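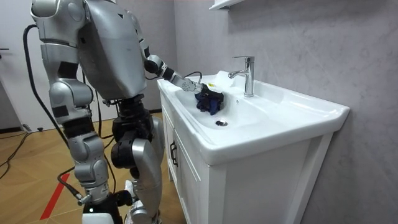
Unit 3 of the service robotics laboratory concerns the handling of cloth in confined household spaces. Cloth has no fixed shape, and a grasp that suits a rigid cup or bottle tells a controller very little about where the rest of a towel or shirt will end up. At the Ernwood station, where the humanoid's silver hand reaches over the rim of the sink to a bundle of dark fabric in the basin, the arm must also clear the faucet and the front edge of the bowl. Teams should plan the approach path before they consider the fingers.

Preparation

Read the Jamdale notes on contact and compliance before the session. Each team submits a one-page plan stating the starting posture, the intended grasp point and the condition under which the attempt will be stopped. Plans are returned with comments by Shakuntala Rathore, the course instructor, and must be revised before a station is assigned.

Station procedure

Bench time is limited to 30 minutes per team. Check that all cables have slack through the full range of the planned motion, including the wrist. One member holds the stop control at all times and does not enter data. Run the first approach at reduced speed, with the hand halted above the cloth, and confirm clearance on both sides of the forearm. Only then may the hand be lowered.

Record every attempt in the Vodska log, including those stopped early. An attempt counts as a grasp if the cloth leaves the surface and stays in the hand until the arm has returned to its starting posture. Partial lifts are entered separately – please do not merge the two columns.

Written report

The report is limited to 420 words, excluding tables. It should compare the planned path with the path recorded and discuss one failed attempt in detail. Students who missed the Katiyar simulation exercise must complete it before submitting. Reports are due at noon on the last teaching day of September. Questions about the log format may be brought to office hours in Room 31.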